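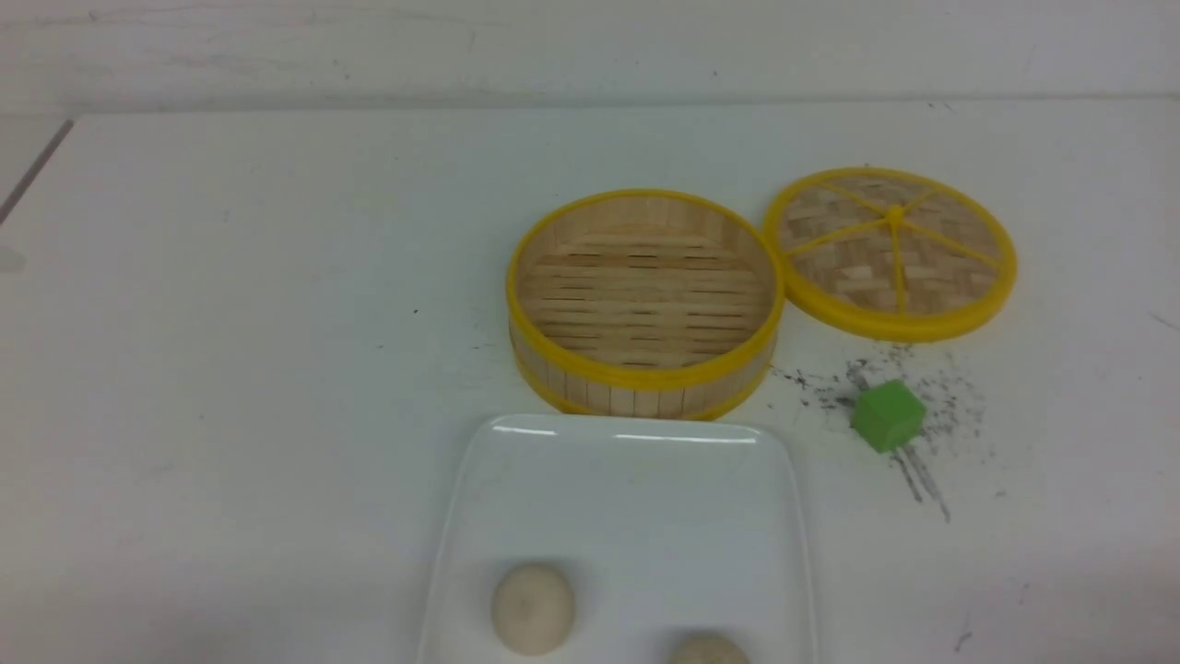 Progress report to Tiwari: bamboo kitchenware, reporting period 2

Date: 2022-06-25
Grant holder: Clernum
Site: Tralholm workshop

1. Production

The workshop completed 2,107 units in the period, all of them steamer baskets and lids in the three standard diameters. Output was held back in the early weeks by a late delivery of split bamboo from Waroteo. The delivery was complete but had a higher moisture content than the contract allows, and it was returned to the drying racks for 11 days before cutting.

Reject rates fell once drying was finished. The main remaining fault is splitting at the rim, where the outer band is bent and pinned. A longer soak before bending is being tested on the largest diameter only.

2. Equipment

The second slat cutter was installed and is in daily use. The dust extraction unit is still on order. Until it arrives, benches are wiped down at each shift change and finished stock is kept on separate shelving. 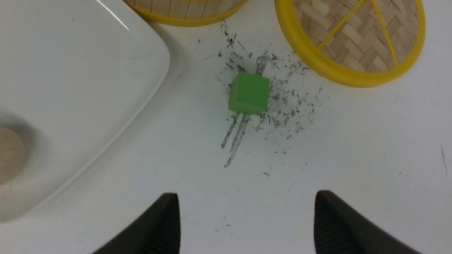
The supplier has confirmed the duct size and the electrical rating – both match the original specification – and no change to the equipment budget is requested.

3. Training

Two trainees finished the weaving module and moved to lid assembly. The written guide has been revised to cover pin spacing.

4. Spending

Spending stands at 50 percent of the annual grant. Freight is over plan, and the difference has been covered from the packaging line.

5. Next period

Work will cover the soak test, the extraction unit and a second drying rack. The next report is due in November.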